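Keep the Good Plates on the Low Shelf
By Fulgencio Xolalpa

When I was a child, my mother had two sets of plates. One was for us and the other was for visitors. The visitors' plates lived behind glass, and in a normal year we used them at Christmas and when the priest came. I think she was wrong, and I say this with much love.

I came to Wetoddale with two suitcases and bought my first dishes at the second-hand shop. They did not match. After some years I had a better salary and I did the same as my mother. I ordered a proper set from a small pottery called Skorkholm, paid $345, and put it on the top shelf, where I needed a chair to reach it. For a long time I ate from the ugly plates and looked up at the nice ones.

What changed my mind was a neighbour's estate sale, one Sunday in October. On a long table there was a dinner service still in its paper. The family sold it for very little money. I went home and moved my own set down the same afternoon.

People tell me that good things must be protected. I understand this argument, and for a violin or a wedding photograph I accept it. But a plate is made to carry food. If it breaks while someone you love is washing it, it had a decent life.

Another objection is the colour. Some friends say that coloured dishes become boring if you see them every day. My experience is the contrary. A quiet green is kind to rice, to eggs, even to burnt toast.
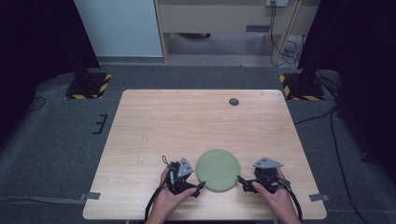 What about guests?

Guests do not need a special plate. They need enough food and a chair that does not move. In my house they now receive the same dishes as we do, and I believe they feel more at home for it. My mother visited last winter and asked me where I keep the good ones. I told her she was eating from one, and she held it more carefully until the end of the soup.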